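Our club's simulation season started in October, and I finally have enough to write down. There are four of us working on the household task this year. Makis Dimitriou does the grasp planner, I do the arm control, and the other two split the scoring scripts and the report.

The entry we are building is called Edero. It runs in a simulated house with a two-armed robot, and the task is to pick up small things from a table and put them where the task sheet says. We get 100 attempts per round, and every attempt has a limit of 1000 steps.

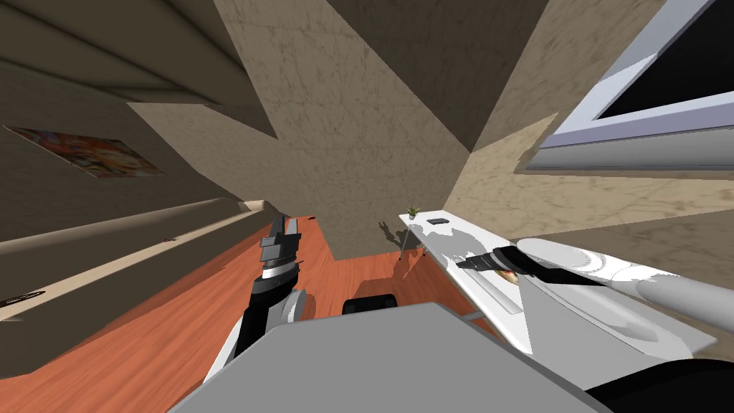 Edero at the white table, right arm over the tabletop.

Most of my time so far has gone into the right arm. The first controller moved the gripper in a straight line to the target, which is fine until the table is in the way. Now it goes to a point above the object first and then comes down. That costs steps – usually more than I want – but the arm gets to the object more often.
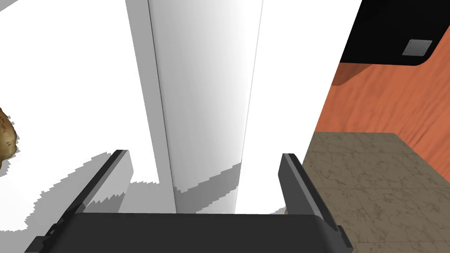

The wrist views are what the grasp planner works from. Makis wanted to use only the head view to keep things simple, but the gripper hides the object in the last part of the approach. We argued over it for one evening and then he added the wrist input. Training took 516 episodes before the loss stopped going down, and we left it there.

Manolis Balaskas, who runs the club, asked us to keep the left arm still for now. I agree with him. Two moving arms means two sets of bugs, and the first round can be done with one.
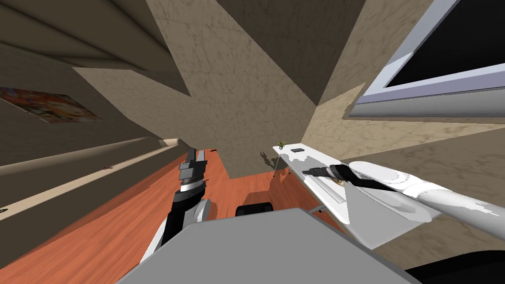
Do you need a fast computer to join in?
A normal laptop is enough for writing and testing code, and the long training runs go on the club machine overnight.

The part I am least happy with is the shadows. The planner sometimes treats a dark patch as an edge and closes the fingers too early. I tried changing the lighting between runs, and it helped a little.
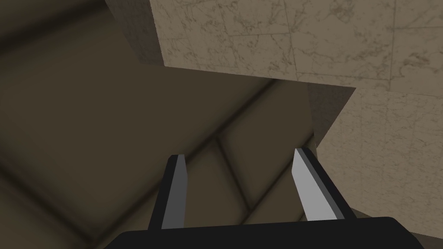
Next on my list is the release. The fingers open all at once and the object can roll, so I want to open them in small steps. Makis is rewriting the config files in the meantime, and I have asked him not to rename anything until my branch is merged.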